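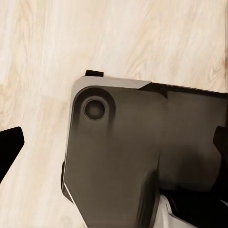 *Figure 2.1. The gripper housing and one black finger over the simulated wood floor.*

# Chapter 2: Choosing a Hand, Choosing an Eye

Ask people what they picture when they hear "robot," and most of them think of the arm. The arm is great fun, and we will get to it. But if you want to know whether a machine can pick up your lunch, start with its fingers and with whatever camera is watching them!

In this chapter you will compare two grippers, the Roltoleck and the Adlow, on the same simulated arm. Both run through the same 66 tasks in the Nusbridge kitchen, a virtual room that comes with the course files. Working in simulation means you can reset everything with one key and try again — a luxury you will miss badly in Chapter 6, when the hardware comes out. 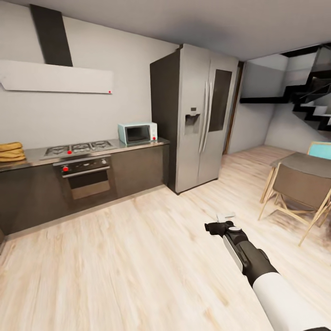 *Figure 2.2. A floor-level reach in the kitchen. A small, flat white object lies just past the fingers.*

Thin objects on a floor make a wonderful first test. A finger that is too thick can't get under an edge, and a controller that comes down a little too far will press into the boards. Try the reach by hand first, using the keyboard controls, before you hand it over to the Sfeir controller. You will learn a lot about your own patience, and even more about how small a good approach angle can be.

Then switch cameras. The room view shows the arm among the furniture and is lovely for planning a path. The close view loses most of the room but lets you study the fingers against a single object, where the real decisions get made.

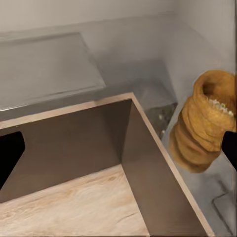

*Figure 2.3. Close view of a rolled pastry near the right finger, beside the open box.*

Food adds a new question: how hard should the fingers squeeze? A coiled pastry has creases, a taper and a filling, and every one of them changes where a good grip might be. Section 2.4 gives you 118 trial records to sort through, and you will be surprised how quickly you start spotting patterns in them.

## 2.1 What Counts as a Good Grasp?

Before running anything, open your lab notebook and write down your own definition of a successful grasp. Keep it to two sentences. You will come back and revise it at the end of the section.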